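Plenmont Exits: who left the house, when, and what everybody said about it

README, last fiddled with in April

What you're getting

I've watched Plenmont since the very first series, when it was a dozen strangers in a draughty manor outside Nalthorpe and hardly anyone at work knew what I was on about. After each eviction my friends and I would have the same row. Was it the row in the kitchen that did it? Did the edit turn on her the week before? Does whoever goes into the Attic always come back more popular? I started a spreadsheet to win one of these arguments (I lost it) and the spreadsheet got out of hand.

So this is all 17 series of the main show, one row per departure, 342 rows altogether. Evictions, walk-outs, medical exits, the couple who were thrown out, finalists, the lot. If somebody came back and left again they get a row for each time they went, so please don't use the row count as a headcount of housemates. I did that myself in an early version and got some very silly averages.

The files

exits.csv is the main one. It has the series, the episode, the day in the house, the type of exit, how many people were up for the vote, and whether the person had been in the Attic before.

airtime.csv is my own stopwatch work, in seconds, for the three episodes before each exit. I only count time when the person is speaking or being spoken about. Sitting in the background eating toast doesn't count, though I went back and forth on that.

theories.csv is the fun one. It's the fan explanations posted on the Skasetti boards in the day after each exit, sorted into 9 groups: bad edit, row with a favourite, not enough screen time, app trouble, "they've got another job lined up", split vote, boring, too good at the challenges, and other. Other is bigger than I'd like.

morin.csv covers Morin, the late-night companion show. It says whether the person turned up for their exit interview and how long it ran. Morin didn't start until series three, so the first two series are blank there. Blank means no show existed, and a zero means they didn't turn up. Please don't mix those two up, it matters!

How I put it together

Recordings, mostly, and a box of old listings magazines for the air dates. The early series were never properly repeated, so for those I leaned on tapes and on episode write-ups by people on Skasetti who were typing as they watched. Where two write-ups disagreed I went with the one posted first and put a "y" in the disputed column. There are 35 disputed rows, nearly all of them in series one and two.

The theories were sorted by hand, by me, over a lot of evenings. I read each one and gave it a single group, even if it rambled through four. If I'd had a few glasses of wine I went over it again the next day. I haven't included usernames or the wording of any post, only the group and the hour it went up -- people wrote those for their mates on a message board, not for a table.

Things it can't tell you

It can't tell you whether anything was a fix. I get asked this a lot. There are no vote totals in here apart from the finals, where the percentages were read out on air, so all you can see is what viewers thought had happened and how much telly time somebody had before they went. Low airtime before an exit might mean the producers had lost interest, or it might mean the person was asleep all week.

Skasetti isn't the whole audience either. It skews towards people who watch every episode and hold grudges (hello). Friday evictions get far more posts than midweek ones, so compare shares and not raw numbers.

And my airtime figures drift a bit. I got stricter about group scenes around series eight and never went back to redo the earlier ones. Someone with more patience is welcome to.

Using it

Do what you like with it, just say where you got it. If you spot a wrong date, send me the series and episode number and I'll look it up. I don't do spoilers for the current run, so new rows only go in once the final has aired.

A note on the charts

The charts folder has a timeline for each series, with a coloured blob for every exit. I changed the colours this time, as the old grey and slightly darker grey were no use to anyone. Public evictions are now a deep red and walk-outs are a bright yellow, much like the two empty bowls on the left and in the middle of the green stand, and they're easy to tell apart even when the blobs are tiny. Medical exits are still a hollow circle. Finalists don't get a blob at all, just their name at the end of the line, and I still haven't fixed the overlap in series twelve.
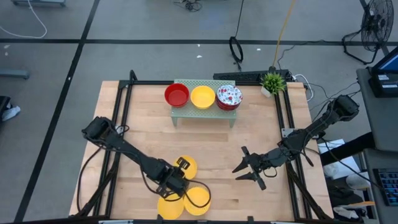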